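Film night at home: projector, screen and disc tips

Setting the throw

Measure the distance from lens to screen before drilling anything. The throw ratio in the manual, multiplied by the width of the image, gives the distance. Use the width and not the diagonal. An 80 inch screen in 16:9 has an image 177 cm wide, so a projector with a throw ratio of 1.5 sits 266 cm from the surface. On a zoom lens the manual gives two ratios. Work out both distances and put the bracket between them, nearer the short end if the room is never fully dark.

Keep the lens square to the screen. Keystone correction straightens the outline by throwing away pixels, and subtitles suffer first. Set keystone to zero, move the projector until the picture is rectangular, and use lens shift for the last few centimetres if the model has it.

Focus on small text. A paused frame from the end credits will do. Leave the projector running for twenty minutes first, then focus; the lens mount moves slightly as it warms.

Shelf mounting is acceptable where the ceiling is lath and plaster. The shelf should be fixed to studs or masonry and should not share a wall with the subwoofer. Check whether the projector must be inverted for a ceiling bracket, and change the orientation setting in the menu before climbing down.

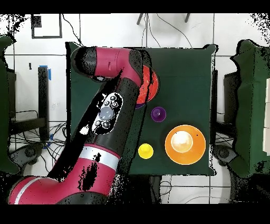
A reader in Ustby objects to the advice on shelves: mine was fixed to solid brick and the picture still trembled in every explosion. I put a square of dense rubber under each foot and it stopped. You might also mention that the rear feet on many projectors do not adjust, so the shelf itself has to be level.

Both points are accepted. Use rubber of the same thickness under all the feet and recheck the level afterwards, with the projector in place, as a light shelf will dip under the load.

Walls used as screens

A painted wall is adequate if it is flat. Hold a long straight edge against it in both directions and mark any hollow you can slide a coin into. Fill, sand with fine paper, and wipe down with a barely damp cloth. Two thin coats of matt white from a short-pile roller give an even surface. Silk and eggshell finishes produce a bright patch in the middle of the picture.

Mask the border. A strip of matt black 5 cm wide on all four sides absorbs the overspill and makes the blacks look deeper by comparison. Black cotton velvet ribbon works better than paint and can be put up with double-sided tape. Start at the top edge.

If films in the wider 2.39:1 format are watched often, make two loose masks for the top and bottom. On the 80 inch screen each needs to cover a strip just under 13 cm deep. The two together come to 26 cm. Thin batten wrapped in the same velvet and hung on small hooks is sufficient.

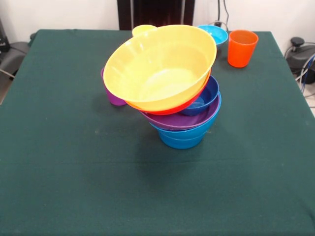

One commenter reports trying grey paint on the wall and finding the picture dull, and asks whether the grey screens on sale are any different.

They are, to a degree. Most have a coating which directs more light back towards the seats, and flat emulsion does not. Grey emulsion lowers the black level and the white level together. It is only worth trying with a bright projector in a room with pale walls, where reflected light is the main fault. Paint a sheet of lining paper and tape it up for an evening before committing the wall.

Lamps and filters

Lamp life is stated in hours to half brightness. A lamp rated at 4000 hours will normally still light after that, but the picture will be visibly dim and the risk of failure goes up. At four films a week of two hours each, it takes more than nine years to get there. Heavy television use shortens that considerably, and eco mode lengthens it.

Let the fan run down before switching off at the wall. Where the socket is on a shared extension lead, label the plug.

Clean the air filter every three months, more often if there is a dog or an open fire. Unplug the projector, let it cool, slide the filter out and vacuum it gently from the dusty side. Do not wash a foam filter unless the manual says so. Reset the filter counter, which is usually separate from the lamp counter and on a different menu page.

Do not blow compressed air into the vents. It moves dust on to the optical parts, where it shows up as soft grey blobs in dark shots.

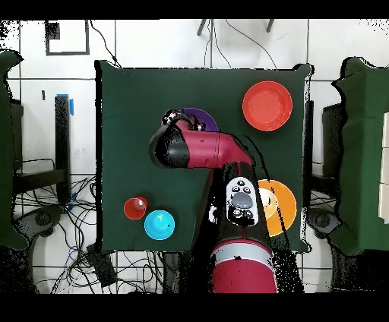

By the Bimley Home Notes workshop desk
Filed under: Film and television at home
Updated July

Cleaning and storing discs

Hold the disc by the rim and the centre hole. Remove loose dust with a soft blower brush. For fingerprints, use a clean microfibre cloth slightly dampened with water and wipe in straight lines from the centre to the edge. A circular scratch runs along the data and is harder for the player to correct than a radial one. For grease, add one drop of washing-up liquid to a cup of lukewarm water, wipe, then rinse and pat dry.

Do not use window cleaner, acetone or toothpaste. Toothpaste is a mild abrasive and is sometimes suggested for scratched DVDs. It should never be used on Blu-ray, where the data sits 0.1 mm below the surface under a thin hard coat.

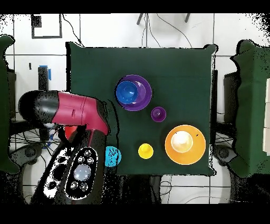 Once the disc is dry, put it back in its case straight away and stand the case upright. Stacks of flat cases put pressure on the hubs of those at the bottom. Replace any case with a cracked hub; the broken teeth score the inner ring. Empty cases are cheap in packs, but check the spine width against the sleeve before ordering.

Store the collection away from radiators and out of direct sun. A loft is unsuitable in summer and a garage in winter. If discs have come in from a cold car, leave them in the case until they reach room temperature.

Paper wallets save space but pick up grit. If you use them, choose lined ones and file them vertically in a box with a divider every 20 or so. The Bramstead box takes two rows, the Khoo box takes one and has a lid that closes properly. Keep the sleeves flat in a separate folder, in the same order as the wallets.

Box sets with card pockets are a frequent cause of scuffing. Move the discs to ordinary cases and keep the card outer on the shelf.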